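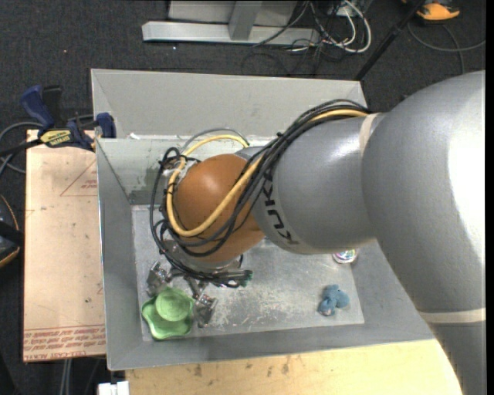
A gray KUKA arm over a metal bin.

The return counter is dead and we killed it

8/6/26

Bought a kettle in November. Wrong kettle. My fault, I'll say that up front. I wanted the one with the thin spout and I clicked the one with the fat spout, because the pictures on Besevon are all shot from the same angle and I was doing it on my phone in a parking lot.

So, return it. Easy. Except there is no "return it" anymore, there's a process. You pick a reason from a menu. None of the reasons is "I clicked the fat one." Closest was "Item not as expected," which felt like a lie about the kettle. The kettle was exactly as expected by anyone who had looked at it. Then a code. Then a drop-off point, which was a locker bank behind a gas station on the far side of Skinow, open to the public, no lights. Then eleven days of an email that said We've got it! and nothing else.

Meanwhile I had no kettle. Boiled water in a saucepan like a student.

I've been chewing on this ever since and I want to make the case, quickly, before I lose my nerve, that getting rid of the return counter was a mistake. A real one. Bigger than it looks. And that most of us voted for it, me included, every time we picked free shipping over driving across town.

Remember the counter? Back corner of the store, past the restrooms. A rope line. A person with a scanner and a big plastic tub full of other people's regrets. Dmytriv's, the department store where I grew up, had it on the lower level next to gift wrap, and you could stand there and watch a whole town's mistakes go by. Sweaters. So many sweaters. A fondue set. A man with a single shoe, arguing.

It was not fun. I don't want to get misty about it. The line was slow and the carpet smelled and if you'd lost the receipt you got store credit and a look. The look was awful. My mother would rather keep a broken toaster than get the look.

But the look was doing something. That's my point, or the first part of it.

When you have to hand a thing to a person and say out loud why you don't want it, you think about it a bit. You think about it before you buy, even. Do I want to stand in that line over a belt? I do not. So I try on the belt. I try on the belt twice. Nowadays I know people who order three of the same jacket, three sizes, with a plan from the start to send back two. They're not bad people. The button is right there and the button says free.

It isn't free. Somebody opens the bag. Somebody looks at the jacket and decides if it smells like perfume. It has to be steamed or folded or tagged again, and a cheap jacket isn't worth the time that takes, so a lot of it goes in a pile and the pile goes on a truck and I'll stop there, because you've read that article. Everyone has read that article. We read it and then we ordered the three jackets.

I worked a return counter for 104 shifts. I know the number becuase I kept my pay stubs in a cigar box and went through them last month when I started writing this. Plornonum Home & Hardware, first job, age nineteen. Paint, mostly. People bringing back paint. You couldn't take tinted paint back, store rule, and you had to tell them so, and they'd lean in and say but it's the wrong blue. It's always the wrong blue. Everyone's kitchen in that town was one blue off from what they wanted.

What I learned there, apart from how to get a gallon lid back on without a mallet:

People mostly want to tell you what happened. The refund is second. A woman brought in a shower rod and talked for ages about the bathroom, the whole bathroom, the brother in law who measured it. By the end she'd figured out that she had the right rod and the wrong brackets. Walked out with brackets. Rod stayed sold. No menu is going to do that. "Item does not fit" and off it goes, and a second rod comes, and that doesn't fit either.

The other thing. The store learned. I wrote the reasons down in a spiral notebook, by hand, because the manager made us, and once a month he read it. If a hose came back over and over with the same cracked fitting, he'd quit stocking that hose. Simple. He was not a genius of business. He just stood close enough to the problem to hear it.

You'll say the big sellers have all that and more. All the data in the world. Sure. They've got a few thousand people picking "Item not as expected" because it was the top one on the list. I picked it. I polluted the well myself, with my kettle. Somewhere there is a chart where a perfectly good kettle has a little black mark on it, and I put it there.

OK, the other side, because there is one and I keep hearing it from my sister.

She can't drive. Hasn't been able to for years. For her the counter was never a charming bit of town life, it was two buses and a ramp that was always blocked by carts. The locker isn't great but a pickup from her porch is wonderful, and she'd like me to shut up about the rope line. She's right. I don't have a clever answer. Any argument for the old way that forgets her is a bad argument, and I've made it at dinner more than once.

Also the look. I said the look was doing something, and it was, but it didn't get handed out evenly. I saw that from behind the counter. Some customers with no receipt got a smile and some got asked for ID. I did some of that asking. Nineteen, told to "use my judgment," and my judgment was whatever the guy before me had. A menu doesn't care who you are. That's worth a lot and I don't want to wave it off.

So what do I want. Not the eighties back.

I want a person to be an option. That's all, pretty much. Keep the code and the locker and the porch pickup. But somewhere in town, a counter, with hours, where I can bring the fat-spout kettle and say I'm an idiot, is there a thin one. The stores that still have a door could do it tomorrow. The ones without a door could pay the ones with a door – some do already, kind of, but go try it. You scan your own code at a kiosk and drop the bag through a slot. The employee is standing right there, four feet away, and isn't allowed to help. I asked. She said she can't even see what's in the bag.

And charge me. Go ahead. A few bucks to send a thing back when the thing is fine and I'm the one who messed up. Waive it for people like my sister, waive it when the item is actually broken. But me with my thumbs in a parking lot, charge me. I'd have looked at the spout.

I can feel how this sounds. Man pays 3000 dollars a year in property tax and wants a line to stand in. My friends all think I'm lonely. Maybe a little! But I notice the same friends will tell a return story at the drop of a hat, the couch story, the mattress story, the six weeks on chat with someone named only Support. They tell it with real heat. They never got to tell it to anyone who could do anything, so now they tell it to me, over and over, for years. The man with the single shoe at least got it out of his system. He argued, he lost or he won, I was a kid and didn't stay for the end, and he went up the escalator and that was that.

The building's still there, by the way. Dmytriv's. It's a gym now on the top two floors. Lower level is locked up, but if you go around by the loading side theres a window, and last time I was home you could still see the brass posts for the rope, pushed up against a wall.

The thin-spout kettle came after New Year's. It drips.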